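Sembiring Hilfeforum > Werkstatt und Haushalt > Metall reinigen

Metallwanne mit hellem Belag und dunklen Läufern: Reinigung, Material, Bohrungen im Boden

kantblech_04
28. März 2022

Ich habe eine graue Metallwanne mit schrägen Wänden übernommen, die auf einem hellen Holztisch steht und als Sammelbehälter für Kleinteile dient. Hinein kommen Verschlüsse, Becher, Deckel, Folienreste und einzelne Kunststoffteile, die anschließend nach Material getrennt werden. Die Wanne stammt aus einer Lagerauflösung in Ravville. Auf dem beiliegenden Lieferschein steht als Hersteller Clirkby und die Artikelnummer 794, aber keine Werkstoffangabe. Eine Anfrage beim Händler blieb ohne Ergebnis, der Artikel wird nicht mehr geführt.

Der Zustand ist folgender: Der Boden ist stumpf, verkratzt und staubig, mit einer weißlichen, fleckigen Oberfläche. Die Rückwand ist oben noch silbrig hell, darüber ziehen sich dunkle Spritzer und Läufer in Richtung Boden. Trockenes Abwischen nimmt den Staub mit, den weißlichen Anteil nicht. Mit Wasser und Spülmittel wird die Fläche vorübergehend dunkler und nach dem Trocknen wieder hell. Die Läufer habe ich bisher nur mit einem feuchten Tuch bearbeitet, ohne Wirkung.

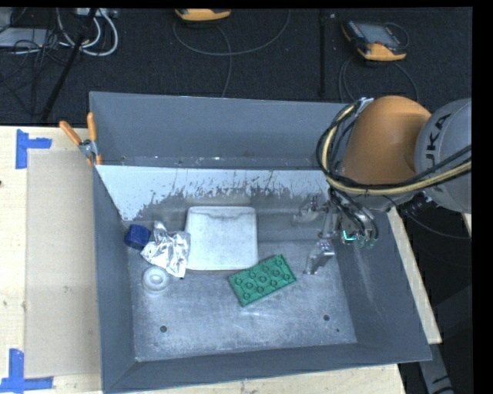
Mein eigentliches Problem ist die Wahl des Reinigers. Im Regal stehen Essigreiniger, ein alkalischer Küchenentfetter, Isopropanol 99 % und eine angebrochene Flasche Flanasier (saurer Kalklöser, laut Etikett »nicht für empfindliche Metalle«, ohne Liste, welche das sind). Ich möchte die Oberfläche nicht schlechter machen, als sie ist. Optik ist zweitrangig, es soll sich nur nichts mehr abreiben, das an den Teilen haften bleibt.

Zweiter Punkt: Im Boden sind auf der rechten Seite zwei kleine runde Löcher. Verschließen oder offen lassen? Beim Auswischen läuft dort Wasser durch auf die Tischplatte.

Dritter Punkt: Am Rand sitzt eine orange Federklemme. Kann die beim Nassreinigen dranbleiben oder sammelt sich darunter etwas?

Und falls es jemand nebenbei weiß: Gehört ein flacher Kunststoffdeckel mit gräulichem Fleck noch zum sauberen Material, oder muss der Fleck vorher ab? Dasselbe gilt für zerknüllte Alufolie, bei der man die Innenseite nicht sieht.

zinkblume
28. März, 19:42 Uhr – als hilfreich markiert

Erst Werkstoff bestimmen, dann Reiniger wählen. In Frage kommen verzinkter Stahl, Edelstahl und Aluminium. Nach Augenschein lässt sich das bei einer gealterten Fläche nicht sicher trennen.

Magnettest an Wand und Boden. Haftet der Magnet kräftig, ist es Stahl, vermutlich verzinkt; ferritischer Edelstahl haftet allerdings ebenfalls. Haftet er gar nicht, bleiben Aluminium oder austenitischer Edelstahl. Schwache Haftung nur an den Biegekanten spricht für austenitischen Edelstahl, der beim Kanten leicht magnetisch wird. Aluminium erkennt man zusätzlich am geringen Gewicht und daran, dass eine Stahlnadel an unauffälliger Stelle deutlich leichter einen Kratzer hinterlässt.

Zum Belag: Bei verzinktem Stahl kann es Weißrost sein, also Korrosionsprodukte des Zinks. Der entsteht bevorzugt dort, wo Feuchtigkeit lange steht und wenig Luft hinkommt. Am Boden einer Wanne wäre das plausibel. Genauso gut kann es Kalk aus eingetrocknetem Wasser sein oder der Rest eines Reinigers, der nie abgespült wurde. Dass die Fläche nass dunkler und trocken wieder hell wird, passt zu allen drei Fällen und hilft bei der Unterscheidung nicht weiter.

Reiniger nach Werkstoff:

Verzinkter Stahl: pH-neutraler Reiniger, lauwarmes Wasser, Nylonbürste. Keine Säure, auch kein Essigreiniger. Zink löst sich darin, und danach liegt der Stahl offen. Stark alkalische Entfetter ebenfalls weglassen. Fest sitzenden Weißrost mit der Nylonbürste trocken lösen, Staub aufsaugen, neutral nachwaschen. Keine Stahlwolle, deren Abrieb bleibt in der Fläche und rostet.

Aluminium: ebenfalls neutral. Alkalische Mittel greifen die Oxidschicht an und hinterlassen dunkle Flecken. Läufer können auf diese Weise überhaupt erst entstanden sein, das ist vom Schreibtisch aus nicht zu entscheiden.

Edelstahl: Hier geht der Kalklöser, sofern er keine Salzsäure und keine Chloride enthält. Kurze Einwirkzeit, gründlich spülen.

Das Isopropanol ist für alle drei unkritisch. Damit würde ich bei den dunklen Läufern anfangen: Tuch anfeuchten, eine Stelle am unteren Ende eines Läufers reiben, Tuch ansehen. Färbt es sich, ist es organisch, also Öl, Kleber oder Farbe, und der Rest geht auf demselben Weg ab. Bleibt das Tuch sauber, ist es vermutlich eine Verfärbung des Metalls selbst. Die ist harmlos und kann bleiben. Fenster auf, keine Zündquelle in der Nähe, Handschuhe. Nicht in die Wanne gießen, die Dämpfe sind schwerer als Luft und bleiben darin stehen.

Löcher: Offen lassen und beim Reinigen eine Schale unterstellen. Solange nur feste Teile hineinkommen, stören sie nicht. Wer sie schließt, baut sich eine Senke, in der Wischwasser stehen bleibt, und fördert den Belag, den er loswerden will. Die Lochkanten bei verzinktem Blech prüfen: Wenn nach dem Verzinken gebohrt wurde, ist dort kein Schutz. Entgraten, entfetten, dünn mit Zinkstaubfarbe nachstreichen.

Klemme abnehmen. Im Spalt zwischen Backe und Rand hält sich Wasser.

reststoff_nord
29. März, 08:15 Uhr

Nur zu den Kleinteilen, von Blech verstehe ich weniger.

Der Fleck auf dem Deckel ist für die Verwertung in der Regel kein Thema. Verpackungen müssen löffelrein sein, also restentleert, nicht gespült. Eine Verfärbung zählt nicht als Anhaftung. Sollte sich der Fleck mit dem Fingernagel abheben lassen, kurz abkratzen, fertig. Deckel und Becher getrennt einwerfen und nicht ineinanderstecken, sie bestehen oft aus verschiedenen Kunststoffen und werden gestapelt als ein Teil erkannt.

Alufolie einmal auffalten und Krümel ausschütteln. Danach wieder zusammendrücken, kleine flache Stücke gehen in der Siebung eher verloren als ein Knäuel. Ich sammle, bis eine Kugel mit 50 mm Durchmesser zusammenkommt.

Durchsichtige kleine Becher übersieht man auf hellem Untergrund leicht. Wenn der Boden bei dir so weißlich bleibt, leg eine dunkle Matte hinein.

Grüne Bauplatten mit Noppen sind keine Verpackung. Die gehören je nach Gemeinde in den Restmüll oder in die Wertstofftonne, oder in die Spielzeugkiste. Bei Verschlüssen ohne Gegenstück suche ich nicht lange, die gehen einzeln mit.

putzteufel_w

Essig drauf, über Nacht stehen lassen, morgens ist alles weg. Mache ich mit meinem Wasserkocher seit Jahren so. Die Löcher mit Heißkleber zu, dann läuft auch nichts aus.

 zinkblume
 Ein Wasserkocher ist innen Edelstahl oder Kunststoff. Bei Zink ist nach einer Nacht in Essig außer dem Belag auch der Überzug weg. Heißkleber haftet auf glattem Blech schlecht und löst sich bei der ersten Reinigung mit Isopropanol.

 putzteufel_w
 Ok, beim Wasserkocher klappt es jedenfalls.

kantblech_04
Nachtrag

Magnet haftet an Wand und Boden kräftig, ich gehe also von verzinktem Stahl aus und behandle sie auch so. Essigreiniger, Entfetter und Flanasier bleiben im Regal.

Isopropanol an einem Läufer: Tuch leicht bräunlich, der Läufer wurde heller, ist aber nicht verschwunden. Für eine ganze Wand rechne ich mit 100 ml. Boden mit der Nylonbürste trocken abgebürstet und abgesaugt, danach neutral gewaschen und mit dem Föhn getrocknet. Der weißliche Ton ist schwächer geworden, ein weißes Tuch bleibt beim Reiben sauber. Das reicht mir.

Die Löcher bleiben offen. An einer Kante war ein kleiner Grat, den habe ich mit der Schlüsselfeile weggenommen. Zinkstaubfarbe muss ich noch besorgen. Falls jemand eine kennt, die in kleinen Gebinden verkauft wird, bitte melden, für zwei Lochkanten brauche ich keine große Dose.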